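Home | Courses | Handouts | Calendar | Contact

Ambrose Family Learning Center
Parents and Children, Session 4 handout
Talking With Children About Growing Up
2021-08-17

Before the session

Please read pages 1 and 2 of the reader (the Skutgate family letters) and have your notebook with you. If you missed Session 3, the notes on bedtime routines are still on the Handouts page. You will need the household chart from that session for Exercise 2.

1. What we mean by "ideas about the future"

Children start to talk about being older at about three or four. At first the talk is mostly about size and permission. A four-year-old who says "when I'm big" usually means being able to reach the shelf, stay up, or cross the road alone. Jobs come into it a little later, and the first jobs named are ones the child has seen close up: the bus driver, the person at the bakery counter, the dentist, the teacher's aide.

By seven or eight the list gets longer and changes fast. A child may drop an idea in a week and pick it up again a year later. Parents sometimes worry about this. There is no need to. Changing the answer is part of how children try things out.

From ten or so, many children go quiet on the subject. They have begun to compare themselves with classmates and may think an answer will be held against them. Silence at this age does not mean there are no plans.

2. Three kinds of talk

Open talk. The parent asks and waits. "What did you like about that?" is open. So is saying nothing for a bit while you both do the dishes.

Steering talk. The parent has an answer in mind and the child can tell. "You're so good at math, you could be an accountant" sounds like praise, but a child who hears it often will stop bringing up other things.

Closing talk. "That doesn't pay." "You'd have to study for years." Both may be true. Said to a six-year-old, they end the conversation and teach very little about money or study.

All of us use all three. In the diary exercise last term, most parents found that steering talk came up when they were tired or in a hurry, and hardly at all in the car.

3. Your own childhood answer

Write down what you wanted to be at these ages, as far as you remember: five, nine, thirteen. Next to each, write who you told and what they said back. Leave a blank if you told no one.

Many people remember the reply better than the wish. Bring the page with you. You will not be asked to read it aloud, but we will use it in pairs.

4. Money and work in plain numbers

Children from about third grade can follow a simple household sum, and it helps them see what work is for. The Arnov worksheet uses a made-up family with a monthly income of $2,664 after tax. Rent is $1,200 and food is $600. Ask your child to work out what is left and then decide together what still has to be paid from it. The answer to the first part is $864. The second part has no set answer — let the child argue for things.

Do not use your own income for this unless you are comfortable with it being repeated at school.

5. Brothers and sisters

When one child announces a plan, another will often claim the same one or make fun of it. Two habits help:

- Ask each child separately, at different times of day.
- Keep what they tell you to yourself unless they say it is fine to share. A child who hears her secret at the dinner table will be careful next time.

Avoid giving out parts ("he's the artist, she's the sporty one"). These labels stick, and the child who did not get the label tends to leave that activity alone.

Exercise 1 (at home, ten minutes)

Over one week, write down any sentence your child says about being older. Write it exactly as spoken, with the date. Do not correct it or ask for more. Five or six sentences are plenty.

Exercise 2 (at home, with the chart)

Take the household chart from Session 3 and let your child pick one adult job on it to do alongside you for the week. Cooking, folding, and the recycling all work well. At the end, ask what was boring about it and what was not. Note both.

Exercise 3 (in class)

Pairs. One person plays a nine-year-old with an unlikely plan, the other keeps the talk open for three minutes. Then swap. We will use the cards from the Jiltier set, numbers 1 to 43, so please put them back in order afterward.

Reading for Session 5

Reader, the chapter on chores and pocket money. The section on allowances is optional. Diary pages from Exercise 1 are due at the start of class.

Share this handout | 2 comments
Contact the office | © Ambrose Family Learning Center | Back to top
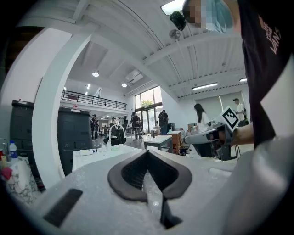 A hand-held gripper in a large open-plan room.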